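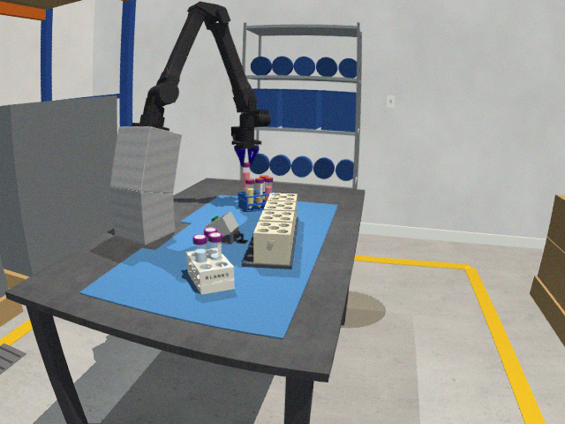

A robot arm holding a capped test tube above a blue rack, in a computer rendering.

I have now used the Fallolow bus card for 10 weeks, across two zones and one replacement bus, and I feel ready to pass judgment on a piece of plastic.

For anyone who has been spared the posters, Fallolow is the tap-and-ride card that took over from paper tickets on the city routes in April. It comes with an app, made by a firm called Hono, and a small stand-up machine at the larger stops where you can load money onto the thing. You can pay by the ride or buy a monthly pass. I do both, having misunderstood the sign-up screen.

The card first. It is a good card. It survived the wash, a dog and a winter coat with a hole in the lining. The reader beeps once when it likes you and three times when it doesn't, and the three beeps are loud enough that the whole lower deck learns about your finances. On the 317, where the reader sits right by the door, I can tap and be in a seat before the driver has finished sighing. Boarding at Rajput Street used to take long enough to read a chapter. Now it takes a page.

Transfers are the best part. You get a free change if you tap onto the second bus in time, and the card works this out by itself with no paper slip to lose. I tested it on the way to the dentist, going out on the 317 and changing to the 10 at the market, and was charged for one ride. Coming back I stopped for soup and was charged for two. Fair enough. The soup was worth it.

Then there's the app. The app believes in ghosts. Twice it showed me a bus two minutes away, then one minute away, then "arrived," while I stood at an empty curb looking at a pigeon. The map is pretty and slow. The balance takes until the next morning to catch up if you load money at a machine, so for one evening I was both broke and fully paid up, depending on who you asked. It also wants to send me notifications about "journeys I might like." I have one job and one mother. My journeys are settled.

I called the help line about a double charge at 8:15 in the morning and reached Shakuntala Grewal, who fixed it before I got to the end of my complaint, leaving me with a good deal of prepared outrage and nowhere to put it. The refund was on the card two days later. If they could put her in the app, I would add a star.

The machines at the stops are a mixed bag. The one at the library takes coins, bills and bank cards. The one outside the Lasteo shopping center takes only exact amounts, and the screen faces west, so from late afternoon on you are loading money by feel. I put 300 on mine that way. I meant 30. It will be a while before I need to visit again.

Before you buy the monthly pass, do the sum for yourself. It pays off if you ride to work and back most days. If you go in less than that, stay with single rides and let the daily cap look after you. The cap works, though it resets at midnight, and the last 819 of the night leaves the depot just before and reaches most of its stops just after. Tap on early if you can.

Good:
Fast boarding
Transfers that sort themselves out
A help line with a person on it

Less good:
Arrival times written by an optimist
Slow balance updates
The Lasteo machine

Would I go back to paper tickets? No. I found four of them in a jacket last week, all expired, one with a phone number on it I can't place. The card is better. Get the card, skip the notifications, and keep looking up the road for the bus the way your grandparents did.

Card: four stars. App: two. Replacement bus: had a very nice heater.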